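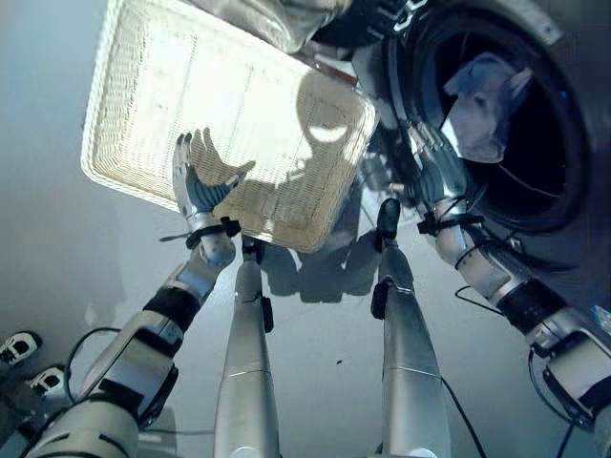
I moved to Cirnholm in January, which everyone agrees is the wrong month to do it. My apartment had 3 rooms, one working radiator and a kitchen the size of a closet, so I started eating breakfast out. That's how I fell for the market hall on Utgate.

It opens at 8, but the bread people are there way earlier, and if you hang around by the side door (I do, shamelessly) you might get a roll straight from the oven. My favorite stall is Kasprzak – pickles, rye, a plum jam I now eat with a spoon. Go for the sour cucumbers first! They're sold by the scoop, and they'll ruin the supermarket kind for you.

Then there's the coffee counter at the back, Stoment, with around 60 seats and never one free on a rainy morning. I usually end up standing with my cup by the flower buckets, eavesdropping on arguments about soup.

I still haven't fixed the other radiators. I've got a jar of jam open, though, and the number 921 bus stops right outside the hall.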